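Meltine Board Cleaner, 305 ml
Dunance > Supplies > Writing Surfaces > Cleaners

Item: Meltine 305
Form: liquid, trigger bottle
Scent: none added
Pack sizes: single, case of 5
Updated 3/13/21

Meltine is a water-based cleaner for dry-erase surfaces. It lifts marker pigment that a felt eraser leaves behind, including ink left on the board for several weeks. It is suitable for melamine, painted steel, porcelain steel and glass. Do not use it on chalkboards, cork, fabric or unsealed wood.

Directions
Erase the board dry first. Spray from 7 inches, wait 2 minutes, and wipe with a folded microfiber cloth. Turn the cloth to a clean side for the second pass. Let the surface dry fully before writing on it. Small tabletop boards should be laid flat so liquid does not collect along the bottom rail.
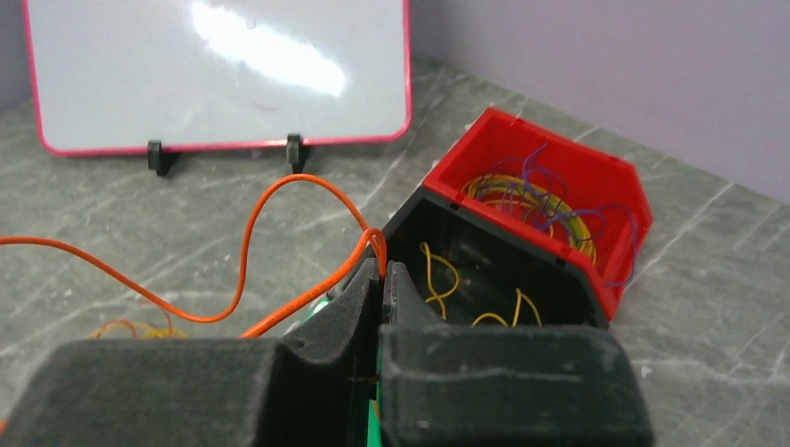
Bermúdez wrote in to say that red and purple ink took a second application on an old melamine board, and that the cloth mattered more than the amount of liquid. We agree on both points. Paper towels are not recommended — they shed lint and can dull a worn coating.

Ghosting
A faint stain that remains after two applications is usually in the coating itself. Meltine does not restore a worn coating. For boards in that condition, see Wetis resurfacing film, sold by the roll.

Storage
Keep the bottle upright between 41 and 95 °F. Do not allow it to freeze. Close the nozzle after use. Shelf life is 2 years unopened; the batch code is printed on the base.

Changes since January
The nozzle now has a locking collar. The liquid is unchanged, and older bottles accept the new nozzle.

Ordering
Singles ship in a sealed bag. Cases ship by ground only. Opened bottles cannot be returned.

Related items
Microfiber cloth, pack of 7
Felt eraser, replaceable pad
Wetis resurfacing film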